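卒業研究中間報告 遠隔操作による教示データを用いた把持・移動作業の学習

提出日 2022年9月4日
指導教員 Ifor Cadwaladr

1. はじめに

本報告では、産業用ロボットアームに卓上の物体操作を教えるための教示方法と、それによって集めたデータの内容についてまとめる。対象とした作業は、浅い金属製の箱の中にある物体をつかみ、指定された器の中または箱内の別の位置へ移すことである。単純な作業だが、箱の壁や器の縁に指先が当たりやすく、位置を数値で指定する従来のプログラムでは、物体の配置が変わるたびに書き直しが必要だった。そこで、人が操作した動きをそのまま記録し、模倣学習に使うことにした。

2. 教示方法の比較

教示方法は2種類を試した。

一つ目は直接教示である。アームを重力補償の状態にし、手先付近を手で持って動かす。関節の角度がそのまま記録されるので、データの変換はいらない。ただし、操作者の腕がカメラに映り込む。学習した方策は画像を入力とするため、教示のときだけ人の腕が映るのは都合が悪い。記録した軌道を無人で再生して画像を撮り直すことも試したが、つかむ瞬間のわずかなずれで物体が転がり、撮り直しに時間がかかった。

二つ目は遠隔操作である。手持ちのコントローラの位置と姿勢を読み取り、手先の目標値として送る。グリッパの開閉はトリガーで行う。通信と記録には研究室で以前から使っているSrourというプログラムを用い、コントローラ側の座標変換は今回新しく書いた。6月の予備実験では直接教示を主に使っていたが、その後は遠隔操作に切り替えた。

3. データの収集

箱の中には、食品の模型、色の違う器、ブロック玩具などを置いた。試行ごとに物体の位置と向きを変え、作業の指示文(「ブロックを青い器に入れる」など)を先に決めてから操作した。操作は筆者とStuver班の学生が交代で行った。集めた教示は合計1756件で、このうち514件を学習から除いた。除いた理由で多かったのは次のものである。

・途中で物体を落とし、つかみ直している
・指示文と違う物体を動かしている
・コントローラの信号が一時的に途切れ、手先が止まっている

つかみ直しを含む教示は、失敗から戻る動きとして役に立つ可能性もある。今回は条件をそろえるために除いたが、データは消さずに別のフォルダに残してある。

4. 操作上の問題

最も苦労したのは奥行きの判断である。操作者はアームの横に立って箱を見るが、手先の関節部やケーブルの陰に指先が隠れることがある。慣れないうちは下げすぎて箱の底に触れ、保護停止がかかった。対策として、手先の高さに下限を設け、コントローラの動きに対する手先の移動量を半分にした。細かい位置合わせは楽になったが、一回の教示にかかる時間は長くなった。

器を動かす作業では、縁を二本の指で挟む必要がある。器が隣り合っていると、片方に指を入れる際にもう片方を押してしまう。操作者によって、先に隙間を広げてからつかむ人と、空いている側からつかむ人に分かれた。同じ指示に対して動きが二通りあると学習結果が中間的な動きになるおそれがあるため、後半は空いている側からつかむことに統一した。

また、手先を大きくひねるとケーブルが引かれる。操作者が画面上で気づくのは難しいので、手首の回転角に制限を加え、限界に近づいたらコントローラを振動させるようにした。

5. 今後の予定

残した教示を用いて方策の学習を行い、教示に含まれない配置での成否を調べる。評価用の配置はZirnham棟の実験室で撮影した配置図に従い、操作者とは別の者が物体を並べる。除外した教示を加えた場合との比較も行う予定である。操作手順書は、来年度の配属生が使えるように記録用プログラムと同じ場所に置く。

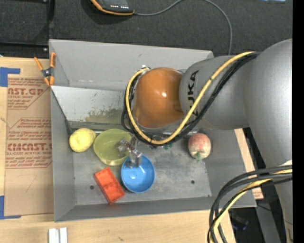 配置図の番号と教示データのファイル番号の対応表はまだ途中までしかできていない。器が二つある配置から先に埋め、残りは最終報告の付録に載せる。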